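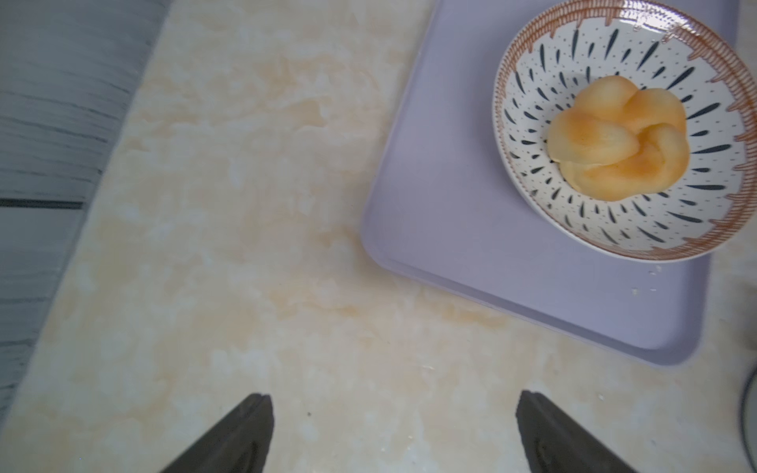 3.2 Storage practice and the sorting of maize before bagging

The survey was made in the two districts of Minhas and Rulham, where maize is the main crop and is kept in the house or in a small store beside it. In total 29 households agreed to take part. The selection followed the list of growers held by the Mimcombe cooperative, and we did not replace the households which were absent at the first visit. It must be said that the list is older than the last division of land in Rulham, so that young families are probably too few in our material.

In both districts the cobs are dried on the stalk and again after picking. The second drying differs much between households. In Minhas it is done on raised racks with a roof of grass or metal sheet. In Rulham many families spread the cobs on the bare ground of the yard and cover them in the evening. When we asked why racks are not used, the usual answer was the price of poles, and in the upper villages also the wind.

Shelling is followed by sorting, and this step has received little attention in earlier studies of the region. The grain is poured on a cloth and the broken, discolored and light kernels are taken out by hand. What is taken out is given to poultry. The work is slow and is done mostly by older women, often in the late afternoon. Several of them explained to us that a kernel which feels dry on the outside can still be soft at the germ, and that they test it with the teeth. This test was applied also by households who own a meter.

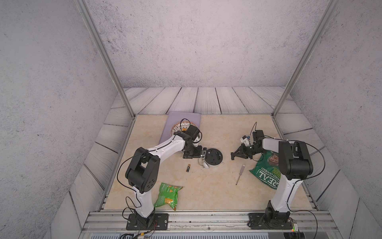 Vol. 4, No. 3

Moisture was measured with the Lulteck hand meter, which was lent to each household for the length of the drying period. The second author (Alipour) visited the households on the same weekday, Monday, to read the notes and to take a control sample from the middle of the heap. Where the note and the control sample did not agree, the control sample was used. In a few cases the note was missing and the household remembered the value only in words, such as "dry enough" or "one more day". These answers were kept apart and do not enter the analysis.

The bags were followed from filling until they were opened for eating or for sale. Altogether almost 3,000 bags were recorded. A bag was counted as damaged when live insects, mold or a sour smell was noted at opening. We are aware that smell is a matter of judgment, and Farahani repeated the check on part of the bags in Rulham without knowing the first result. The two judgments were close for mold and insects, and less close for smell.

Figure 3. Share of damaged bags by month of opening, for sorted and unsorted grain, both districts together. Bags sold before May are not included.

As Figure 3 shows, the difference between sorted and unsorted grain is small in the first months of storage and becomes larger when the warm season begins. The two lines separate earlier in Rulham when the districts are drawn alone, but the number of unsorted bags there is low and we prefer not to build on it. Sorting and good drying also go together. A household with time for one has commonly time for the other, and our material does not allow to separate the two effects fully.

The type of bag had less influence than we expected. Woven bags used for a second season were mended and washed by most families, and the damage in them was near to that in new bags. More important was the place where the bags stood. Bags placed directly against an outer wall showed mold on the side toward the wall, in some cases while the rest of the grain was still sound. The question of floor height and wall distance is treated in the next section together with the costs.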